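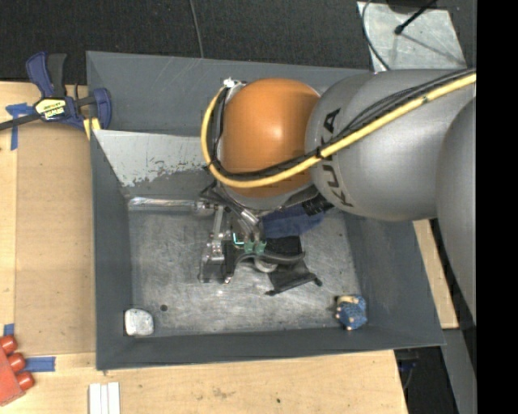 A KUKA arm over the test bin at Kirero's workshop in Bromport.

BROMPORT, February 5, 2019 – A robot arm that picks mixed items out of a bin is getting better at its job but is still slower than a person, according to Kirero, the small firm testing it for shop stockrooms.

The company said its arm made 3710 picks during the latest round of trials. Of those, 1188 needed a second try or a hand from staff. Soft goods and small things lying close to the bin walls caused most of the trouble.

"The middle of the bin is mostly solved," said Ekua Quaye, who runs the tests. "The corners are where we lose time. A stock clerk reaches in without looking and we can't do that yet."

Each hard item can take the arm up to 30 seconds. Kirero wants that cut by half before the system goes to Alhassan, a housewares chain that has agreed to try it in five stockrooms starting in April.

Haoran Qian, operations manager at Alhassan, said the stores do not plan to change staffing during the trial. Clerks will still unpack deliveries, fold linens and fill shelves. The robot will only sort returned items – a chore few people ask for.

Work on household jobs is further off. Quaye said the firm has tried clearing toys and laundry from a floor and put the project aside last year.

"People ask me when it will tidy a kid's room," she said. "I tell them to keep the toy box."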